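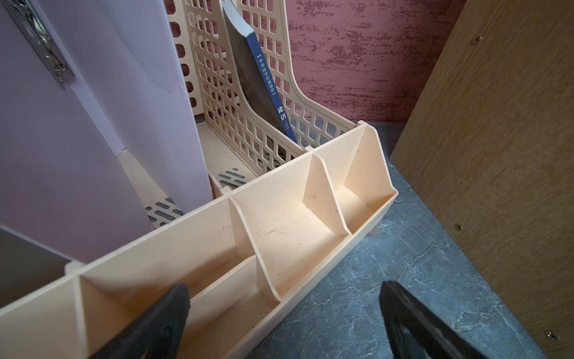
Cream desk organizer with a book in the file section

Desk and Shelf Organizers: Frequently Asked Questions

Last updated 20th June

What sizes do your organizers come in?
The Wulley desktop organizer is 13 inches wide and fits on most desks without hanging over. The Steser shelf unit is wider and is meant to stand against a wall. Full measurements are on each product page.

Will a book stand up straight in the file section?
A thick one will. A single slim book tends to lean, especially when nothing else is in there. Add a few more books or slide in a folder to take up the space.

How do I clean the plastic trays?
Dust and crumbs collect in the bottoms of the compartments. Empty the tray, turn it over and tap it out, then wipe with a damp cloth and a drop of dish soap. Use a dry paintbrush for corners and slots. Do not use scouring pads. Light scratches can't be polished out.

Where should I put plastic bags?
Bags are the most common reason a corner fills up. They get dropped beside a cabinet with something still inside, and then more get put on top.

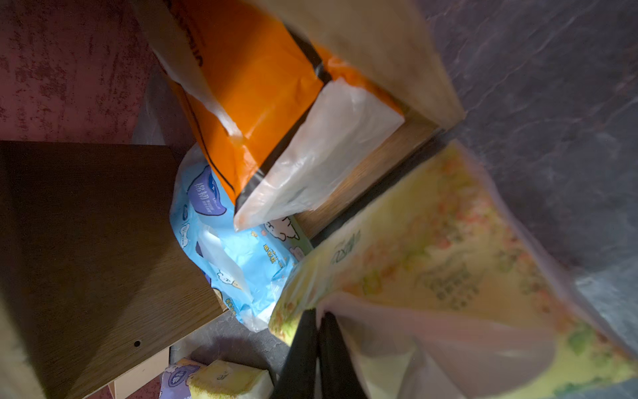 Take everything out onto the floor and check inside each bag before you throw it away. Keep as many as you use in a week or two, fold them flat, and put them in one box or drawer. Packages that haven't been opened should go on a shelf where the label can be read.

Can the shelf unit hold heavy things?
Paper goods, folders and small boxes are fine on any tier. Put heavier items on the bottom. We don't recommend the top tier for printers or large plants.

How should I store tissues and other paper goods?
Soft packs can share a tier with boxed tissues. Keep opened packs at the front and finish those first. If the outer plastic is torn, take it off, as it takes up room and slides around.

What goes in a file organizer besides files?
Thin boards, folders, trays and anything else flat. Tall boards will lean, so put them toward the back and keep the front clear for things you need every day.
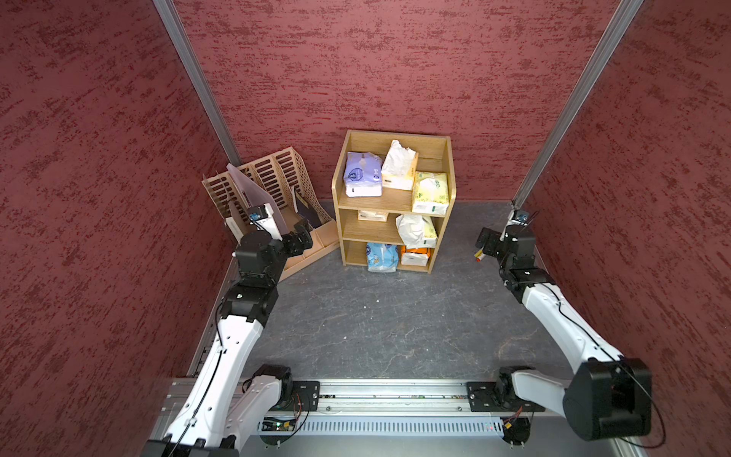 Do I need tools to put the shelf together?
A Phillips screwdriver. Screws are in the small bag taped to the instruction sheet.

Can I buy spare parts?
Yes. Dividers and screws for Wulley and Steser products are sold through the Toom parts page. Spare parts for the older Dullov range will be available until October.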